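How to Sew a Running Stitch Border on a Shirt Cuff

Posted by Adaeze Fashola, 3/5/22

A stitched border is a good first project if you have never put thread to a shirt before. Cuffs are small, flat and already stiffened, so you can skip the hoop. Plan on one evening per cuff.

What you need

A cotton shirt with plain cuffs, washed and ironed
Stranded cotton floss in one or two colors
An embroidery needle with a sharp point
A water-soluble marking pen
A ruler and small scissors

I use Hovach floss in shade 561, a rusty red, with 149 for the second color. Any six-strand floss will do. Test a short piece on a damp white cloth first. If color comes off, pick another one.

Step 1. Mark the line

Unbutton the cuff and lay it flat with the outside facing up. Measure in from the edge and make a dot every inch or so, then join the dots with the ruler. Most cuffs have a row of machine topstitching near the edge. Keep your line inside that row, far enough in that the two don't crowd each other. Stop short of the buttonhole on one end and the button on the other.

Step 2. Prepare the thread

Cut a length of floss 15 inches long. Pull out three strands one at a time, lay them back together and thread the needle. Tie a small knot at the end.

Step 3. Start inside the cuff

A cuff is two layers of cloth with interfacing between them. Slide the needle into the outer layer a little way from your starting point, run it between the layers and bring it up on the line. Tug gently until the knot pops through – it will stay hidden in there.

Step 4. Stitch

Work through the outer layer only. Take two or three stitches on the needle, then pull through. Keep the gaps a bit shorter than the stitches. If the cloth puckers, you are pulling too hard. Smooth it with your thumb and let the thread relax.

Step 5. Whip the border (optional)

Thread three strands of the second color. Bring the needle up at the start and pass it under each stitch from the same side, without going into the cloth. Abimbola Briggs showed me this at the Cunemstead sewing night last April, and she turns the needle around and goes under eye first so it doesn't snag.

Step 6. Finish

Make 2 tiny stitches on top of each other under the last long one, run the needle between the layers and trim. Dab the pen marks with cold water and let the cuff dry before you iron it from the back.
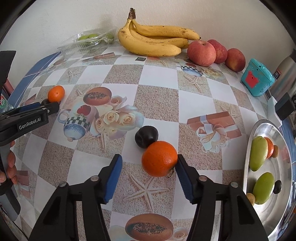
Fruit on the printed tablecloth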